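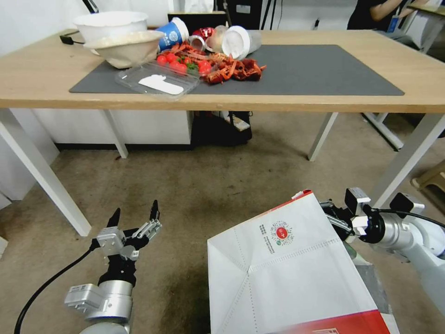
Table clearing, dual-arm cell: bag held in the right gripper, left gripper open.

Clesness, the bimanual task planner from Drevbridge: a review

Reviewed by Kipchumba Ogola, August 25, 2019

Clesness is a task and motion planning package for two-arm robots with parallel grippers. It takes a segmented point cloud and a task file, and produces coordinated trajectories for both arms. Drevbridge sells it as a single license per robot, with the perception front end included. I used it through July in the Arboleda office cell on a table-clearing task: pick up food waste and disposable tableware from a mat and drop it in a paper bag that the robot holds for itself.

The task is a reasonable test of the software. Most planners I have worked with are comfortable with rigid boxes on a flat surface. Crawfish shells, cherry tomatoes, a soda can and a clear takeout container ask for more than that from every stage.

Installation and setup

The installer is a set of Debian packages and a calibration tool. The calibration tool is good. It moves each arm through a fixed sequence, solves for the head camera pose, and reports the residual for each joint configuration so a bad sample can be removed without repeating the run. Our first calibration was usable.

Robot description import was slower. Clesness reads standard URDF but ignores mimic joints, and both of our grippers use them. The fingers were placed at zero opening in the collision model until Jhair Urrego rewrote the gripper section by hand. The manual covers this in one sentence of an appendix. It should be in the setup chapter.

Cables are not modeled at all. Ours loop outside the wrist, and the only way to account for them is to attach a padded cylinder to the last link. This works, and costs some reach near the table surface.

Perception

Segmentation runs on color and depth together and assigns each cluster one of four handling modes: rigid, deformable, container, or pile. Opaque objects separate cleanly. The red can was labeled rigid every time I checked the log, and large bowls were labeled container even when tilted.

Clear plastic is the weak point. Depth returns from a transparent takeout box are sparse, and the default filter discards sparse clusters. The box then vanishes from the scene model while its contents stay, so a white spoon lying in it becomes an object resting on the mat. The planner goes for the spoon with no knowledge of the wall next to it. Lowering the cluster threshold brings the box back along with a good deal of noise from the edge of the mat. I ended up with a threshold of 348 points, found by trial, and would not expect it to transfer to another camera.

Pile mode is better than I expected. It does not try to separate individual shells. It fits a height map over the heap, selects the highest graspable region, and segments again after each pick. Grasps are not elegant, but the heap goes down.

Mixed piles are a different matter. When tomatoes and garnish touch the shells, the whole group receives one label and one grip force. Force is set per label and cannot be changed per grasp, so the choice is between crushed tomatoes and dropped claws. We chose crushed tomatoes.

Planning and control

The held-object constraint is the reason to consider this package. One arm can be declared a fixture: it holds an object at a pose, and the planner treats the opening of that object as a goal region for the other arm. The fixture pose is itself a free variable within limits, so the right arm can bring the bag closer when the left would otherwise run out of reach. Ballel, which we used before, requires a fixed receptacle pose and replans from scratch if it moves.

Planning was quick enough to leave alone. I set a limit of 5 seconds per pick and seldom saw it reached. Trajectories were smooth, and the two arms kept a sensible distance from each other with the default margin.

The bag model needs work. Clesness represents it as a rigid open box. A real paper bag folds, leans, and changes shape when gripped by its top edge. The opening is assumed to be a full rectangle, and any fold across it is invisible to the planner. I shrank the goal region by 15 millimeters on each side. Placement improved, and releases near the rim became less common.

There is also no estimate of the mass of the held bag. As it fills, the right arm settles lower and the stored pose becomes wrong. The controller exposes measured torque on a topic, so the data is available – the planner just does not read it.

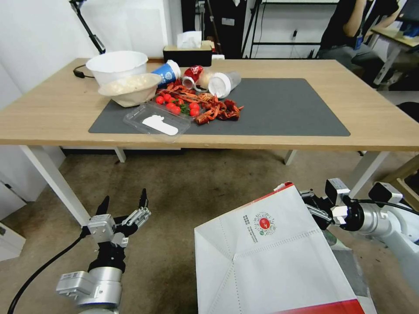 Tooling

The trace viewer deserves its own paragraph. It records the scene model, the candidate grasps and the rejected plans on one timeline, and every rejection carries a cause: unreachable, in collision, constraint violated, timed out. I found the missing takeout box in this viewer and would have spent much longer on it otherwise.

Trace files are large, and the recorder stops without warning at 900 megabytes. Set a rotation size before any long session. The setting is in the launch file under storage, not under trace.

The task file format is YAML with an expression syntax on top. Simple tasks read well. Conditionals do not, and an error inside an expression is reported with the line number of the block in place of the line itself.

Support

I sent Drevbridge two reports. The mimic joint issue was acknowledged and is listed for the next release. The question on per-grasp force received a link to the manual page I had quoted in the question.

Verdict

Buy it if one arm has to hold something while the other works. The fixture constraint and the trace viewer are both better than what we had, and we have moved the clearing task over from Ballel permanently. Teams working mainly with transparent packaging should ask for a trial license and test on their own objects first. Single-arm users will find little here to justify the price.

Our task file and the edited gripper section are available on request. Both assume the default link names.

Contact: Kipchumba Ogola, Arboleda | © 2019 Arboleda | Back to top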